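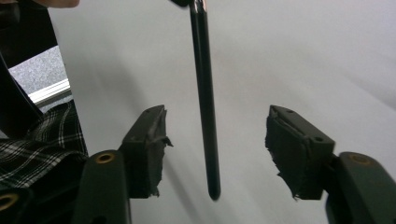
Juterside: Datensatz zum Greifen dünner Gegenstände
Stand: Juli, Version 4

Inhalt
Der Datensatz enthält 1.000 Episoden mit Stiften, Pinseln und ähnlichen schmalen Objekten. Aufgenommen wurde mit zwei handgeführten Greifern am Tisch. 78 Episoden sind als fehlerhaft markiert (Feld status = slip) und sollen nicht für das Training verwendet werden.

Bekannter Fehler: Ablösung des Fingerbelags
Während der Aufnahmen hat sich der Belag an den Innenseiten der Finger gelöst. Der Gegenstand rutscht dann beim Schließen zur Seite oder dreht sich zwischen den Backen. Die gemeldete Öffnungsweite bleibt dabei plausibel, deshalb hat unsere automatische Prüfung den Fehler nicht erkannt. Seul-gi Min hat ihn erst beim Durchsehen der Videos bemerkt.
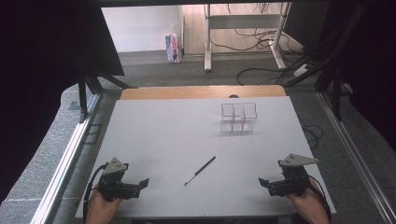

Abb. 1: Arbeitsplatz mit beiden Greifern, auf der weißen Platte ein schwarzer Stift.

In 13 der markierten Episoden ist der Gegenstand heruntergefallen. Verletzt wurde niemand. Wir haben trotzdem festgelegt, dass man lose Fasern nur bei ausgeschaltetem Greifer entfernt.

Prüfung vor jeder Sitzung
Greifer ausschalten, Kabel abziehen.
Belag an beiden Fingern mit dem Fingernagel prüfen, besonders die untere Kante.
Bei losen Stellen den Belag ganz ersetzen, nicht nachkleben.
Danach Nullpunkt neu einstellen.
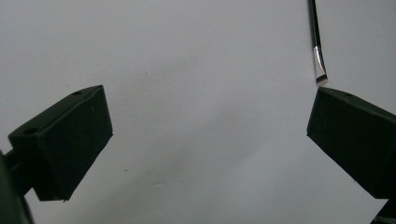 Salma Hajji merkte dazu an, dass die Markierung slip zu grob sei: Ein verdrehter Pinsel und ein verlorener Stift seien verschiedene Fehler und sollten in der nächsten Version getrennte Werte bekommen.

Offen
Das Feld pad_change fehlt in den ersten Sitzungen.
Fragen bitte an Dong-hyun Chae.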